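Community > Get Involved > Calls for Participants

Home Programs Calendar Get Involved Contact

Posted in May by Josefina Ibarra

Parents and Grandparents Wanted for Study on Cooking Play at Home

The Moder Family Center is looking for adults who live with or regularly care for a child between the ages of three and six. We want to learn how young children play at cooking, what they use, and how that play connects to the meals they see being made at home. The findings will be used to plan a new parent and child program at our Tivelard Street building.

Taking part lasts 6 weeks. Each week you will fill out a short diary page about one time your child played at cooking, serving or shopping for food. A few lines is enough. At the start and again at the end, you will come in with your child for a play visit in the Matsuda Room. Each visit lasts 40 minutes. You stay with your child the whole time.

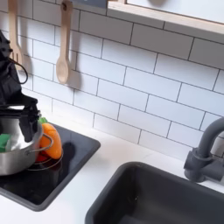

Play vegetables and a steel pot on the cooktop.

You do not need to own a play kitchen or any special toys. Many children cook with blocks, sand, or an old bowl, and we would like to hear about that too. Please don't buy anything for the study.

You can take part if you:
- are 19 or older
- live within 20 miles of the center
- can write or dictate a diary page in English or Spanish
- can bring your child to both play visits

Families who finish both visits will receive a grocery card. Bus passes are available on request – ask when you sign up. Brothers and sisters are welcome to wait in the Vurnow Lounge with another adult.

Diary pages are kept in a locked cabinet, and names are removed before anyone outside the study team reads them. You can stop at any time without giving a reason. Stopping will not affect your place in any other program at the center.

To sign up, call the front desk and ask for Josefina Ibarra, or leave your name and phone number on the sheet by the main entrance. She returns calls after 3 p.m. Please have your child's age ready and tell us which afternoons work for you. Sign-up stays open until the end of June.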